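Luvinby's spare beds disappear under the September box

LUVINBY – If you have a guest room in Luvinby, you don't have it this month. It belongs to the box.

The Boonchu Street clothing and linen drive is back for the second half of September, and once again households are being asked to sort and pack at home before bringing anything in. Last year people turned up with armfuls of loose stuff and a hopeful expression, and the sorting took place on the sidewalk, in a light rain. A notice went out this summer with a firmer tone. One box per household, packed, flaps able to close.

The rule about flaps has caused more trouble than the organizers expected. A cardboard box looks enormous in the store and shrinks the minute it gets home. Most people seem to be doing the job in a bedroom, where there's a mattress at a decent height and plenty of room to spread out the things they can't make up their minds about. The mattress then stays covered for days, and anyone who was planning to sleep on it makes other arrangements.

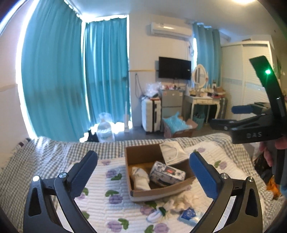

A box being filled on a Luvinby bed, with a few items still on the quilt.

The advice sheet, pinned up at the Uvetti laundromat and already missing one corner, suggests putting soft, bunchy things at the sides and flat packages where they won't bend. Packets that are still sealed can go in as they are. Labels should stay on, even the ones with embarrassing markdown stickers. Anything draped over the rim counts as not packed, and the sheet says so twice.

There is also a paragraph on what the drive won't take, and it's longer than the one on what it will. Single socks are out. So are pillows, electric blankets, and "costumes," a word that suggests a story from last year that the sheet doesn't go into. Curtains are fine if the hooks have been removed. Quilts are welcome, although donors are reminded to check that the quilt is meant to go and wasn't just underneath the box when it was picked up – two families had to come back for theirs last time, and one of them had to argue for it.

Drop-off is at the side door of the Bukuron building on Boonchu Street, from 2 p.m. until early evening. The front door will be locked, as it has been for over 2 years, and knocking on it will have the usual effect. Parking is limited to the spaces by the fence. Cars left across the bakery entrance will be discussed by the bakery in its own way.

Boxes should be marked on one side with either "clothing" or "linen." Mixed boxes are allowed this year after a number of complaints, mostly from people who had already taped theirs shut. Write "both" and leave it at that. Tape is available at the door for anyone who runs out, along with a marker on a string.

Whatever comes in will be checked and repacked in the back hall before it goes out to shelters in the county. Empty boxes can be collected from the same side door while they last, small and medium only. The large ones went on the first afternoon.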